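**Mekel** is a small grasp-planning program, and I've looked after its wiki entry for longer than I'd like to admit. It takes wrist-camera views and decides how wide the fingers should open and how hard they should squeeze. Snack packets are its bread and butter (sorry!).

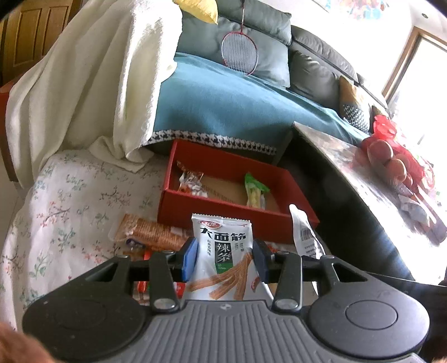
Prilitska, April

Frans Desmet wrote the first planner, and Ludivine Picard added the slip check, which runs at 30 readings a second. Foil is awkward stuff for software: it shines, it creases, and the outline changes the moment you pinch it.
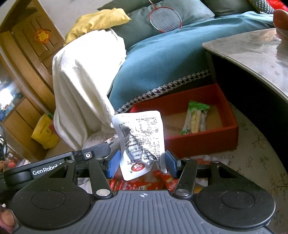

So Mekel redraws the outline after every squeeze and picks a new grip point if the old one has drifted. Version 2 also reads packets upside down, which I love. See also: Bowen, the labelling tool.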